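Cómo filtrar los datos de genotipado antes de un estudio de asociación

El control de calidad se hace sobre los datos crudos del chip, antes de imputar y antes de calcular cualquier estadístico. Los pasos siguientes suponen archivos binarios de PLINK (.bed, .bim, .fam) y una cohorte de casos y controles para un rasgo del neurodesarrollo. En la cohorte Javora, usada como referencia, partimos de 665 muestras.

1. Comprobar el ensamblaje
Verifique que todas las posiciones del archivo .bim estén en la misma versión del genoma. Si hay lotes en versiones distintas, convierta las coordenadas antes de unirlos. Anote las variantes que no se hayan podido convertir y retírelas.

2. Filtrar variantes y muestras por datos ausentes
Aplique primero un umbral laxo (--geno 0.2) y luego --mind 0.02. Repita --geno con 0.02. El orden importa: unas pocas sondas defectuosas bastan para descartar muestras válidas.

3. Contrastar el sexo declarado
Ejecute --check-sex tras separar la región pseudoautosómica con --split-x. Las discordancias se revisan contra la hoja de laboratorio. En Javora, casi todas correspondían a una misma placa girada.

4. Frecuencia alélica y equilibrio de Hardy-Weinberg
Con este tamaño muestral, --maf 0.05 es razonable. Para Hardy-Weinberg, use 1e-6 en controles y 1e-10 en casos. PLINK 1.9 ignora los casos salvo que se añada include-nonctrl.

5. Parentesco
Seleccione variantes independientes con --indep-pairwise 50 5 0.2, excluyendo antes las regiones de desequilibrio extenso (el HLA y la inversión del cromosoma 8, entre otras). De cada par con PI_HAT superior a 0.2, elimine la muestra con más datos ausentes.

6. Componentes principales
Calcule diez componentes con las variantes del paso anterior y represente los dos primeros por lote y por fenotipo. Si los lotes se separan, vuelva al paso 2 y filtre cada lote por su cuenta.
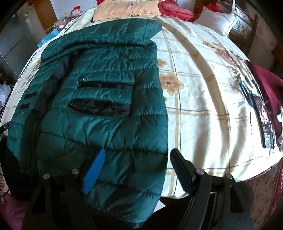 Wilmer Rivadeneyra: En el paso 5 me quedaban 23 pares por encima del umbral y al quitar uno de cada par perdía demasiados casos. Acabé conservando el caso cuando el otro miembro era control, aunque tuviera más ausentes. ¿Lo ven correcto?

Es una práctica aceptada, siempre que se documente. Si la pérdida sigue siendo alta, un modelo mixto con matriz de parentesco permite conservar a los familiares.

7. Guardar el registro
Conserve los archivos .log de cada paso y una tabla con las variantes y muestras eliminadas por filtro. El conjunto resultante se exporta a VCF, separado por cromosoma, para la imputación.

Última revisión: martes, 19 de octubre de 2021. Hernán Condori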